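Words I keep on paper

I have kept a word notebook from my first winter in Naltholm. It is a Sison, the one with the gray cover and the thin lines, and it is now the fourth of the same kind. My English was already good enough for work when I came, or so I thought. Then I went to the hardware store to buy the small thing that keeps a door from hitting the wall, and I did not have the word. I stood there and moved my hand back and forth. The word is "doorstop." I wrote it down in the parking lot and it is still the first word in the first notebook.

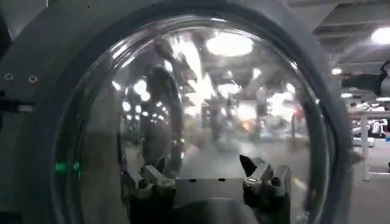 Last changed: May

Readers have asked me how I do it, so I will describe the method, although it is hardly a method. Each page has two columns. On the left I write the word, and on the right I write the place where I met it. I do not write a translation. In school we had long lists with translations, 800 words for the final exam, and I could say them all in the right order and use very few of them. When I write "drizzle – bus stop in Atcombe, my hair was wet and the lady said it was nothing," I remember the lady and the word comes with her.

A new word must come from outside. It may not come from a dictionary or a word list on the internet. It can come from a sign, a conversation, a cereal box, the radio. If I meet it only in a book, I put a small b next to it, and these words I forget much faster than the others. I don't know why this is. Maybe a book explains too well and I read on without stopping.

For half a year I tried the Rukell app instead of paper. It was not bad. It reminded me every morning at seven, and it showed a green leaf when I did 100 words in a week. After some time I noticed that I was choosing short words to get the leaf. Also I did the words in bed and closed the app and they were gone by breakfast. I still have the account, I think, and the leaf is probably brown.
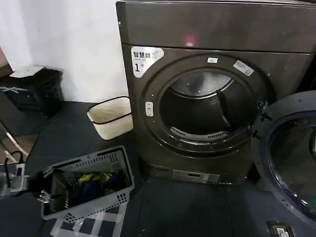
House words are the most difficult kind for me. At work I know "deadline" and "budget" and "to follow up," but the words of the kitchen and the bathroom I learned as a child in my first language, from my mother's mouth, and nobody examined me on them later. I did not know "colander" until last year. "Grout" I know only from a quarrel with a landlord. With machines there is another layer, the words printed on them, and these may not be in English at all. The dryer has a white sticker at its upper left corner with the characters 智慧烘 and a big number 1. The first two characters together mean wisdom, or "smart" when they are on a product, and the third means to dry something with heat, also to bake it. So I have "wise baking" in my notebook, on the right side, and on the left side "lint," which I should have known for years. It is against my rules to mix languages on a page, but I liked it too much to leave it out.

Then there are words I collect and never use. "Nevertheless" is one. I can write it but when I say it my tongue stops in the middle, and the other person waits politely. "Squirrel" I have given up. In Naltholm there are many of them in the park behind the library, and when I talk about them I say "those animals with the tail." Everyone understands.

I also have a few pages for small words, and these are the real problem of English. "Put up," "put up with," "put off," "put out." A friend from Atcombe told me she was put out by something I said, and I answered, "Thank you." We are still friends, but I wrote the whole evening down, it takes more than half a page.

A few weeks ago I decided to count everything. It was raining and I had tea. All four notebooks together gave 2,967 words, with the crossed-out ones not included. I crossed out a word when I found it a second time under another place. There were 46 of these doubles, and the champion is "reluctant," which I had met as a new word at the dentist, at a school concert, and on the train. Each time I was so pleased with it! I have now written it on the inside of the cover too.

I expected to be proud of the big number and I was, for one evening. After that I started reading the right column only, without the words. It was like a diary that I did not know I was writing. The bakery before it closed. The long line at the office for residence papers, where I learned "pending." A neighbor in the stairs with a heavy box, and "would you mind." I remember my shoes from that day.
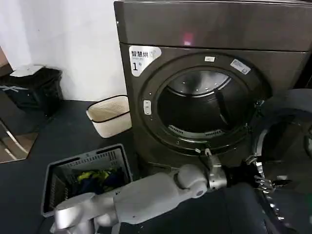 Dryer with the door open, sticker at upper left.

If you want to start something like this, I would say to buy a notebook that fits in your coat. My second one was too large and it stayed on the shelf, and that year has many holes in it. Use a pen, so you can see your mistakes later. I had "thresh hold" as two words for a long time, and I am still a little sad that it is not correct.

The next page is open on the table now. On the left it says "to dawdle," and on the right I have not written anything yet – I heard it from a father walking in front of me with two children, and I want to remember the name of the street before I put it in.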